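Robot Rules! (And Why Robots Need Them)

Kids' Corner, Graltwood Science Club
Words by Ok-hee Pyo

OK so. Robots. You have rules at home (shoes off, no running with scissors) and rules at school. Robots have rules too. Lots of them. Pages and pages. Grown-ups call the big ones "standards" and we'll get to that word in a minute.

Quick one first.

What counts as a robot?

A machine that can sense something, decide something, and then move. All three. A toaster gets hot and pops up, but it doesn't look at your bread and think "hmm, burnt." So most people say a toaster isn't a robot. A vacuum that bumps into a chair and turns around? Yes, robot. A small one, but yes.

Some people argue about this. Let them argue. Next!

What's a standard?

A standard is a set of rules that lots of people agree to use. Think about batteries. You buy a AA battery in one town and it fits a flashlight from another town. Somebody had to agree how long and how fat a AA battery should be. They wrote it down. Now everyone who makes AA batteries follows it.

Robot standards work the same way. They say stuff like how a stop button should work, or what a robot has to do when a person gets close. The people who write them are engineers, safety experts, people who build robots and people who work next to them. They talk. For ages. Then they write it down and later on they meet again and fix the bits that got old.

Is a standard a law? Not always. A law is made by a government and you have to follow it. A standard can be something you choose to follow, but sometimes a law says "follow this standard" and then you really do have to.

And then there's "good practice." That's the everyday stuff. Tidy the cables. Check the battery. Tell your partner before you switch it on. Good practice is often the best way people have found so far, and it can change when somebody finds a better way.

The big red button

Lots of robots that work in factories have one. Big, red, round, easy to whack. It's the emergency stop, or e-stop for short. Hit it and the robot stops.

Rules for the button:

It has to be easy to reach.
Nothing goes in front of it. No coats, no lunch boxes.
Anybody can press it. You don't need permission.
When you let go, the robot must NOT start again by itself. A person has to check that everything is safe, reset the button and then start the robot on purpose.

That last one is my favorite. Imagine you stop a robot because your friend dropped a glove under it, your friend reaches in to get the glove, and the robot goes "oh good, back to work!" Terrible. So there's a rule.

Stay out of the bubble

A robot arm can reach a certain distance. Hold your own arm out straight and spin in a circle (check for lamps first). The space your hand goes through is your bubble. A robot arm has one as well.

With a big strong robot, people put a fence around the bubble. Open the gate and the robot stops. With smaller robots made for working near people there may be no fence, but then there are other rules. Go slow when someone is close. Stop if you touch someone. Don't push hard. No sharp corners.

How hard is too hard? Scientists measured that. Different parts of you can take different amounts of bump. Your thigh is pretty tough. Your face is not. The rules treat them differently, and a robot near people is supposed to stay well away from heads.

Fedby breaks a rule

Fedby is our club's robot. Four wheels, one arm, a bit grumpy. In December we gave Fedby one job, drive to the end of the gym and come back. We had a list of checks to do first and we skipped the list because we were late setting up. Guess what was on the list. "Is the arm folded in?"

The arm was not folded in. Fedby went down the gym with its arm sticking out sideways and took out the whole row of paper cups we'd set up for the next game. Only cups. Could of been someone's ankle.

So now we do the list every time, even when we're late. One person reads it out loud and another person checks. The reader doesn't touch the robot. Here's the list we use:

1. Is the arm folded in?
2. Are the wheels free? (look for hair and string)
3. Is the floor clear?
4. Does everybody know it's about to move?
5. Who is on the stop button today?

If the answer to number 5 is "um," we don't start.

Can a robot learn manners?

Sort of. Some robots get every move typed in by a programmer. Others learn from lots and lots of examples of people doing a job. Picking up a cup, folding a towel, moving a plate. A person does the job, the computer saves what happened, and later the robot tries to copy it.

One way to make those examples is to hold a gripper in your own hand. It's like a robot's hand without the rest of the robot. You grab things with it and your moves become the lesson.

The catch: the robot learns what you show it. ALL of it. If you bang the plates, it can learn to bang plates. If you're in a hurry (like me, writing this) it might pick up hurried, wobbly moves. So people who make the lessons have good practice rules too.

Rules for teaching a robot with your hands

Step 1. Clear your space. Put away whatever isn't part of the job. Phones, snacks, your other sock. Long sleeves are fine if they don't flop into the jaws.

Step 2. Know the job before you start. Say it out loud. "Pick up the plate and put it on the tray." If two people think the job is two different things, the robot gets two different lessons and it gets mixed up.

Step 3. Come in slow. Steady hand. Let the jaw tips meet the edge of the thing you want to pick up, and don't squeeze until they're in the right place. Rims are handy on a plate, they give the jaws something to hold.

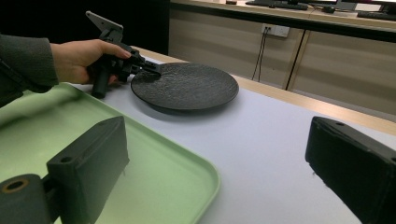

Step 4. Keep fingers away from the jaws. Hold the gripper by its body, where your hand is supposed to go. Pinching hurts. A grown-up should show you how first, every time it's a new tool.

Step 5. Mess up? Say so. Mark that try as a mess-up so it doesn't get mixed in with the good ones. Don't hide it. Some teams keep the mess-ups in a seperate pile and learn from those too.

Step 6. Take breaks. Tired hands get sloppy. Our club does 10 tries, then swaps.

Step 7. Ask before you record people. If a camera is on, everyone in the room should know about it. Someone says no? Then they don't go in the recording. No sulking about it.

How many tries does it take?

Depends on the job. Easy job, not so many. Hard job, heaps. We've got a club project named Leone where we're showing a computer how to sort blocks and we have saved 1478 tries so far. The goal is 2860. My arm is sore just typing that.

Who checks the rules?

Different people. A factory might have a safety inspector who walks around with a clipboard and looks at the fences and buttons. A company might send its robot to a lab to get tested before selling it. And the people who use the robot each day check it as well, and they're often the first ones to spot something weird. A funny noise, a loose screw, a cable with a split in it.

If you spot something weird, tell a grown-up. Even if you think it's silly. Even if the robot is "only" a toy.

Words to know

E-stop: the emergency stop button.
Gripper: the part that grabs. Could be two fingers, three fingers, even a suction cup.
Risk: how likely it is that something goes wrong, and how bad it would be.
Sensor: a part that notices things, like light or a bump.
Standard: rules that lots of people agreed on and wrote down.

Try it yourself: the sandwich robot

You need a friend and a spoon. No real knives!! One of you is the robot and the other is the boss. The boss tells the robot how to make a pretend sandwich. The robot does EXACTLY what it's told and nothing extra.

Before you start, write three safety rules together. What word means stop? How fast can the robot move? What is the robot never allowed to touch? (The cat. Put the cat on the list.)

Play for 10 minutes, then swap. Did you need a rule you didn't have? Add it. Play again.

Write your best rule on a card and drop it in the Grasent box by the club door. We'll pin them up next time, so write big please and put your first name on the back.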